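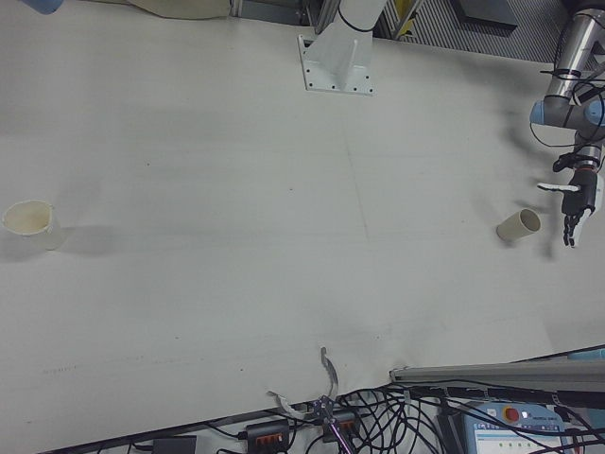
Friday, April 29, 2022

Quick one tonight because I have to be up at five and the laundry isn't done.

People keep asking me what it's like at Palmont now that "the robots are coming." My aunt asked. My dentist asked, with his hands in my mouth. So, for the record, I still have a job. Same badge, same parking spot, same terrible coffee. What I do between seven and three is different, and that's what I want to get down before I forget how it used to be.

Used to be: cup line. Cups come down in all kinds of ways, some up, some over, and you stand them up and set them in the tray. All shift. I did that for 14 years, minus two maternity leaves. Nobody ever asked me how I did it. How would you even answer. You pick up the cup.

Then Ullumik bought us last spring and Warrier got the contract for the hand project, and in February they moved three of us from the line over to the lab side. Me, Teresa Sobczak and a kid from nights. Same pay for now. "For now" is in the letter, I checked.
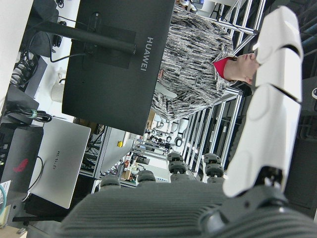

First week I hated it. Chairs too low, everybody under 30, everybody talking in initials. I didn't touch a cup until Thursday. Mostly I watched and said things like "no, you'd never grab it there" and somebody would type it up. Weird feeling, having someone write down what your fingers know. Teresa was better at it than me from the start. She says tell them what you'd tell a new hire on the first morning, so that's what I do now. Don't squeeze. Paper gives. If it's on its side, come at it from the outside, don't go poking in the mouth of it or you'll bend the rim.

The engineers are nice, I should say that. They work hard and they eat lunch at their desks, which we were never allowed to do. One of them thought the cup line did maybe a hundred trays a day. I went and looked at the sheet from my last full shift. 516. He went quiet and then he changed somthing on his screen.

What's changed that I didn't expect – my wrists. I wore a brace to bed for years and I stopped in March without really deciding to. My back is worse though, from sitting. Also the talking. On the line you could talk all day, you got to know people, I heard about every wedding and every divorce in that building. On the lab side it's quiet and if you chat somebody loses their place. I miss the noise more than I thought I would.

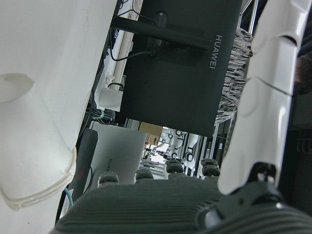

Lab side, arm's-eye view. Not much elbow room in there.

And the line itself. There's 16 people on it now on days, and they know what we're doing over there, obviously. Some of them don't sit with me at lunch. I get it. A woman I trained asked me straight out if I was teaching the thing to take her spot. I said I didn't know. I don't. The meeting in March said "redeployment" a lot and the slide said nobody would be let go this year, and then somebody asked about next year and they ran out of time for questions.

I'll say this for the union rep, she got it in writing that anybody moved over gets the training hours paid, the whole course at Skelano included. I start mine in May. Six Saturdays. I haven't taken a class since high school and I'm more nervous about that than about anything with a motor in it.
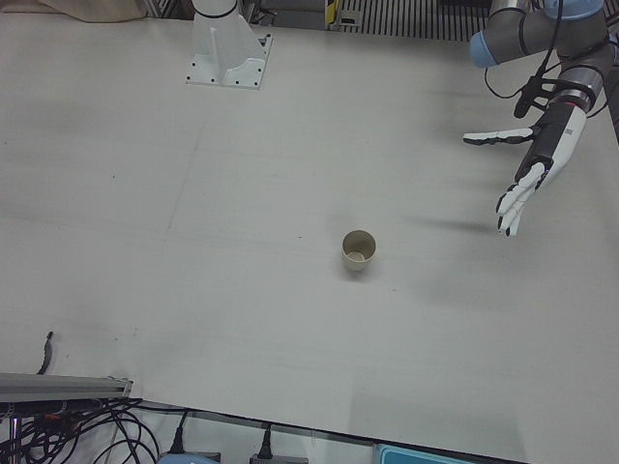
Would I go back to the line if they offered? Asked myself that driving home. Some days yes. I was fast, I was really fast, and it's hard to be the slow one in the room at 51. But then I think of the brace. And I like being asked. It's late in the day to start asking but I like it.

What I'd want, if anyone from upstairs reads this (hi), is for the people still on the line to come over and see it. Just walk them through, ten minutes, let them ask. They're imagining something a lot bigger and faster than what we've got. And tell them the real plan, even if the plan is bad. People can make arrangments if they know.

Anyway. Dryer's buzzing. I'll write about the Skelano class after the first Saturday, if I survive it. And to whoever emailed about the rhubarb bars, yes, I'll dig out the recipe, it's on a card somewhere.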